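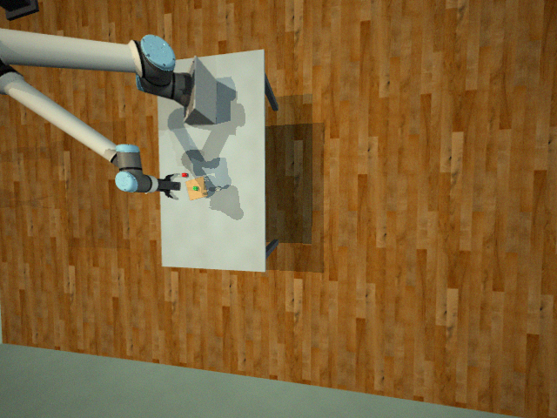 Thaddeus Gallagher would have liked more about failure. A planner that finds a path is no news, he remarked over coffee, and he wanted to see what the software does when it can't find one. I had a similar wish before I went to the open afternoon at Allmont in February, and it was partly met.

Allmont writes control software for robot arms. Most of the work is done in simulation, and the visit was arranged around the screens. We started with Bellamy, the motion planner. It gets a goal for the gripper and searches for a joint path that keeps the arm clear of the table and of any other arm. The time limit for a search is 200 milliseconds. If it runs out, the arm holds still and the planner tries again from a different grasp angle. After the third try it reports an error and stops.

The test task uses dice and a square board. One trial might ask for a die to go onto the board, the next for it to come off. The developers change the room and the table between batches so that nothing in the planner gets tuned to one layout.
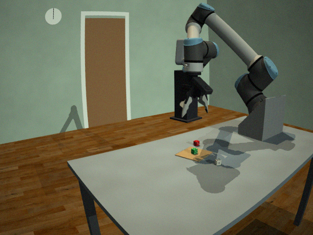

Perception

Vimine is the part that finds objects. It runs on rendered views from cameras in several places, including a very wide one close to the gripper. The wide lens bends straight lines, and the team chose to train on the bent picture and skip the correction step. Shadows are the main source of errors. The arms throw overlapping gray shapes over the tabletop, and where one crosses a corner of the orange square, the color there turns brownish. An early version read that corner as a separate object. The current one was trained on 80 lighting setups, and the list of remaining misses is still pinned up next to the desk.
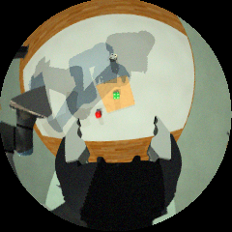 Grasp selection comes after that and has its own small program, called Flolside. It scores possible finger positions and passes the best ones to Bellamy. A target near the fingers isn't always the easy one – with the red object down by the left finger, for instance, the gripper may have to back off before it can line up. Flolside adds a cost for that extra move. I asked if the cost was learned, and it isn't. Someone sets it by hand in a text file.

The tooling was the part I found most useful. Every trial is saved with the planner's settings and the random seed, so a bad run can be played back exactly. We watched the replay tool step through a log one control cycle at a time, with joint angles plotted on the side. A nightly job runs 200 trials and sorts the failed ones by cause.

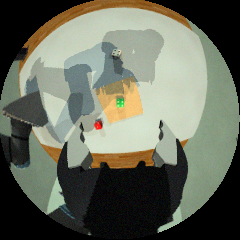 The night before our visit it had listed 39 failures. Most were filed under perception and the rest under planner timeouts, which would have interested Thaddeus. There is no category yet for a grasp that slips, so those get sorted by hand in the morning.

The tour ended at four with questions in the hallway. Allmont plans another one in the fall, and sign-up will be by email.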